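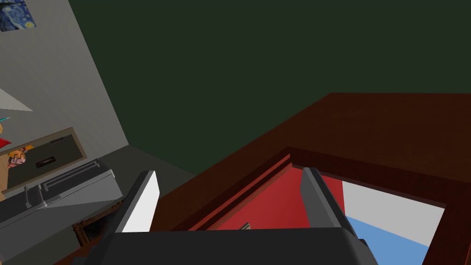
Zuletzt geändert: Samstag, 15. April 2023

Lesezeit: 3 Minuten

Greifer im Simulator einrichten, bevor in der Werkstatt etwas kaputtgeht

Wer schon einmal einen selbst gebauten Roboterarm mit Schwung gegen eine Schrankkante gefahren hat, weiß, warum ich inzwischen jede neue Bewegung zuerst am Rechner ausprobiere. Bei mir war es im Juli, der Arm hieß damals noch schlicht »der Arm«, und hinterher durfte ich drei Abende lang Finger nachdrucken. Seitdem heißt er Truvon und muss erst einmal in der Simulation üben, was er später in unserer Gemeinschaftswerkstatt können soll: an einen Schrank heranfahren und ein Fach öffnen.

Ihr braucht dafür keine teure Ausstattung. Mein Rechner ist alt und laut, und für eine einfache Szene reicht er völlig. Wichtig ist nur, dass ihr euch für die Vorbereitung einen ruhigen Nachmittag gönnt (und eine Kanne Tee, die gehört bei mir einfach dazu).

Die Szene aufbauen

Fangt mit dem Möbelstück an, um das es geht. Ich habe einen dunklen, rotbraunen Holzschrank genommen und das Fach innen knallrot eingefärbt, da findet man sich beim Anfahren sofort zurecht. Die Wand dahinter ist dunkelgrün, die seitliche hellgrau. Solche deutlichen Unterschiede helfen mehr als jede schöne Holzmaserung. Ein paar Dinge drumherum dürfen trotzdem sein, bei mir hängt sogar ein Bild an der Wand, das sehr nach der »Sternennacht« aussieht. Ein bisschen gemütlich soll es schließlich auch am Bildschirm sein!

Messt den echten Schrank sorgfältig aus und tragt die Maße in derselben Einheit ein, die auch euer Armmodell verwendet. Ich hatte einmal Millimeter und Meter gemischt und saß dann ziemlich ratlos vor einem Schrank von der Größe eines Mehrfamilienhauses.

Die Kamera an den Greifer hängen

Setzt die virtuelle Kamera knapp hinter und über den Greifer und lasst sie mit dem Handgelenk mitwandern. Am unteren Rand darf ruhig viel von der Handfläche zu sehen sein. Hauptsache, die beiden gespreizten Finger stehen so, dass man zwischen ihnen hindurch in das Fach schauen kann. Ich lasse den linken Finger innen hell und den rechten dunkelgrau, dann verwechselt man sie auch spätabends nicht mehr.

Kleine Teile verschwinden aus diesem Blickwinkel leider schnell hinter der Handfläche. Dreht in dem Fall die Kamera ein Stückchen höher und lasst den Arm selbst erst einmal in Ruhe.

Langsam anfahren

1. Finger ganz öffnen und die Stellung als Startpunkt speichern.
2. Den Arm vor das Fach fahren, mit 70 mm Abstand zur Vorderkante.
3. Kollisionsprüfung einschalten. Bitte wirklich jetzt und nicht erst später.
4. In kleinen Schritten weiterfahren und nach jedem Schritt auf die Profilleiste achten.
5. Bei der ersten Kollisionsmeldung anhalten, zurückfahren und den Winkel am Handgelenk ändern.
6. Wenn alles passt, den ganzen Weg noch einmal am Stück abspielen.

Rozália Urban aus unserer Werkstatt hat mir beigebracht, die Bahn danach mit leicht verschobenem Schrank zu wiederholen. Das kostet nur ein paar Minuten, und man merkt schnell, ob der Weg überall genug Luft lässt. Erst dann übertrage ich die Bahn auf den echten Arm, mit stark gedrosselter Geschwindigkeit und der Hand am Notaus.

Viel Freude beim Nachbauen, und schreibt mir gern, wenn ihr irgendwo hängen bleibt!

Verwandte Beiträge
Finger für Truvon drucken und verschrauben
Notaus nachrüsten, Schritt für Schritt
Briden: unser kleiner Werkstattwagen lernt fahren
Kabel am Handgelenk ordentlich verlegen

Kontakt | © 2023 Werkstatt Michalík | Nach oben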